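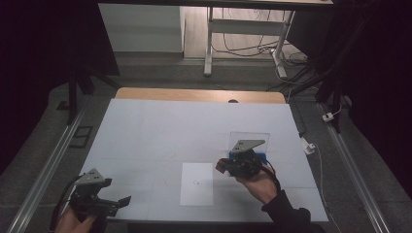

Fig. 4. Table with the pale sheet laid over the wood.

Section 3: Setting up the Clusine craft table cover

I've fitted loads of these now (my own is on its second winter), so follow me and you'll be fine!

1. Unroll the cover and leave it flat overnight. Mine went down in November in a freezing kitchen and took ages to relax.
2. Wipe the table with a barely damp cloth and let it dry.
3. Line up one long edge first, then smooth away from you with your palms.

Note: the large cover is 838 mm deep. If yours is a bit over, trim the back edge, never the front.

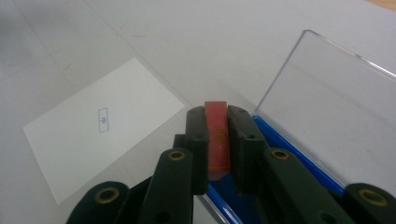 Fig. 5. Small red block, upright on the blue surface.

4. Press the corners down and leave them for an hour.

Caution: no hot pans or irons, please. Lacey Hebden scorched hers and had to order a whole new one (part 2625).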